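August 7, 2024

I have been meaning to write about the bedroom for a while. We moved into the apartment in Grasorham in February, and the bedroom was the last room I did anything about. The kitchen came first because we had to eat, and then the hall closet took me most of the spring. The bedroom just had a door I could close.

What finally got me going was laundry. We wash clothes once or twice a week, and everything ends up on the bed, because the bed is the only flat surface big enough to fold on. Then it gets late, nobody has folded anything, and the whole pile goes to the chair. From the chair it goes back to the bed the next morning. I once moved the same stack of towels back and forth for most of a week.

## What I changed first

The first thing I did was take the chair out. It is in the living room now and people sit on it. I thought I would miss it, but I mostly missed having somewhere to drop things, and that was the trouble with it.

Then I emptied the dresser. I did one drawer in an evening and did not try to do more than that. The bottom drawer was all winter clothes, including 2 scarves I had been looking for since the move. The top drawer was chargers, receipts, a sewing kit and socks. I kept the socks in there and found other places for the rest.

I also sorted the closet shelf. I had bought fabric storage boxes from Flimari before we moved, and they had been sitting flat in a cupboard all that time. They are plain and a little floppy when they are half full, but they slide in and out easily and I can lift them down with one hand. I bought 3 and I could use another. One is for sheets, one is for sweaters and one is for things that only come out when we have guests.

## Folding sweaters

This is the part I get asked about, so I will write down how I do it. I learned it from Erdal Sezer, who had the next stall to mine when I sold secondhand knitwear at the Plandidberg market. I used to hang my sweaters, and the shoulders got those little points that never quite go away. He told me to stop hanging them and showed me how to fold them so they would stand up in a crate.

The method goes like this.

1. Clear the bed and pull the bedspread flat. It doesn't have to be perfect. If there are lumps under the sweater you will fold the lumps in, so give it one good pull from the foot end.
2. Shake the sweater out and check it over. Look at the cuffs and the underarms. If it needs mending, put it to one side now, or it will go back in the box and you will find the same hole next year.
3. Lay it face down with the neck toward the head of the bed. Smooth it with your palms from the middle outward. Don't tug on the hem – a heavy knit will stretch and stay stretched.
4. Fold one side in toward the center, with the sleeve. Then bring the sleeve back down so it lies straight along the body. Do the same on the other side. You should have a long rectangle, a bit thicker at the top.
5. Fold the bottom up to the middle, and then fold the top down over it. If it is a thin sweater you can fold it once more. A thick one is better left alone at this point.
6. Stand it in the box on its folded edge, so you can see all of them from above. Don't pack them tight. If you have to push, you need another box or fewer sweaters.

I tried rolling them for a while too. Rolling works for T-shirts and pajamas, but my sweaters came undone in the box and took up more room than before.

A few things I got wrong at the start. I folded things straight off the drying rack when they were still a little damp at the seams, and the whole box smelled of it. I also put the heaviest ones on top. Now the heavy ones go at the back and the light ones go in front, where I reach for them more often.

## The bed itself

I should say something about the bedspread, as I now look at it more than anything else in the room. It is a turquoise and white plaid with thin dark green lines in it, and the weave has a texture a bit like a waffle. I got it from Sandhu, a small home goods shop in town, and paid more than I had planned to. I went in for pillowcases. It washes well enough, though it is slow to dry and needs the whole rack to itself.

It is a good color to sort on. Dark socks show up, white socks mostly show up, and anything red you could find from the hallway. The headboard is cream and upholstered, with buttons, and I wasn't sure about the two together. I am used to it now. The buttons collect dust, so I go over them with the soft brush on the vacuum when I change the sheets.

The nightstand is dark wood and sits close in between the bed and the wall. I keep a lamp habit and a book habit going on a very small surface, and I am trying to be stricter about the books.

My red sweater is always the one I leave for last. It is a knit and it never wants to lie the same way twice, so it tends to be there on the plaid after everything else has been put in its box.

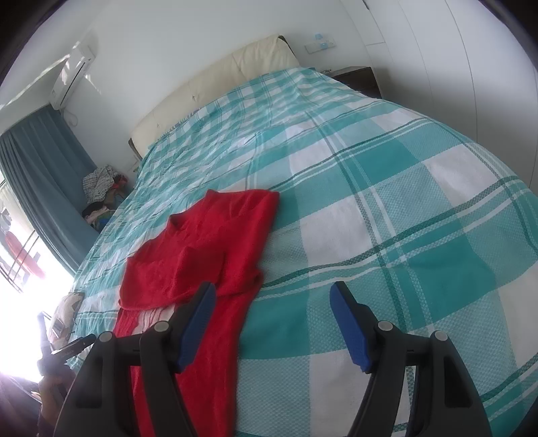

## Still to do

- Buy one more Flimari box for the shelf.
- Mend the gray cardigan, left cuff.
- Find out if Sandhu still has the pillowcases I went in for.
- Measure under the bed. I think the guest blankets would fit, but I have been wrong about that before.
- Go through the sock drawer again before it gets cold.

I will probably do the hall closet next, for the second time. The shelf in there has started to sag on one side and I took the iron off it last night.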